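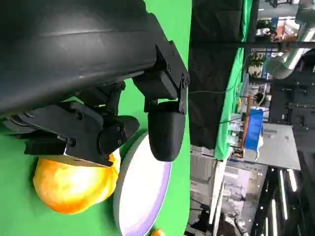

A product listing in an online outlet has to answer the questions a customer would settle in a store by picking the item up. Color is the field most sellers fill in too quickly. A product can be black with a slight gloss on top and a matte underside, and the word "black" on its own leaves both of those out. The same gap shows up with handbags, kettles, desk lamps and shoes. This guide covers how to write the color, finish and size fields for a clearance catalog so that fewer orders come back.

Shop guides > Catalog > Writing listings

How to fill in color, finish and size for outlet listings

By Kendra Gauthier
Updated Sunday, January 19, 2025

The steps below were written for sellers who load their stock into Closside, but the fields have similar names in most catalog tools. You will need the supplier's sheet, one real unit of each product, a tape measure and a window with daylight.

Step 1. Sort the supplier sheet

Outlet stock usually comes from more than one season, and the color names change from one season to the next. Sort the sheet by product code first, then by color name. In our last Malley delivery there were 381 lines, and the same dark blue turned up as "ink," "night" and "navy 2." Put a plain color name in a new column next to the supplier's name. Keep the old name. Customers sometimes search for it, and you need it if you have to reorder or make a claim.

Step 2. Pick the plain color from a short list

Use a fixed list and do not add to it without telling the rest of the team. Ours has black, white, gray, brown, beige, red, pink, orange, yellow, green, blue, purple, silver, gold and multicolor. The filter on the left side of the store page reads from this field only. If someone types "charcoal" there, the product disappears from the gray filter.

The supplier's color name goes in the Display Name field. A MacPherson jacket would be entered like this:

Color filter: Gray
Display name: Storm
Finish: Matte

Step 3. Add the finish

Take the unit to the window and turn it a few times. Choose matte, satin, gloss, brushed, textured or mixed. If you choose mixed, you must fill in the note as well, and the note should say which part has which finish. "Gloss lid, matte base" is long enough.

Do not judge the finish from the supplier's photos. Studio lights can make a satin surface look like gloss, and heavy editing can do the opposite. If the sample hasn't arrived, leave the field empty and mark the listing as a draft.

Step 4. Measure the item

Measure height, width and depth in inches and enter them in that order. For bags, measure the body and the strap drop separately. For clothing, lay the piece flat and measure chest, length and sleeve. The supplier's size chart can be copied in below your own numbers, but it should not replace them – older stock was often cut to a different chart.

Step 5. Check the discount line

The percentage is worked out from the original price, so check that the original price is the one printed on the supplier sheet and has not been typed in from memory. A missing zero turns a $100 coat into a $10 coat, and the system will accept it. Look at the lowest prices in the batch before you publish. Mistakes of this kind are easy to find there.

Step 6. Preview on a phone

Open the draft on a phone and read only what shows before the first scroll. The display name, plain color, price and size should all be there. If the title pushes the color off the screen, shorten the title. We cut the word "Jamon" from the start of each title in that range, as the brand already has its own line.

Cookies help us remember your settings. Accept | Manage choices

If returns stay high

Read the comments customers leave on the return form. "Not as described" usually points to color or finish, while "doesn't fit" points to Step 4. Fix the listing before the returned unit goes back on sale – otherwise the next buyer gets the same wrong information. Products with 2 or more returns for the same reason should be taken offline and measured again.

Guides | Sellers | Shipping | Returns | Contact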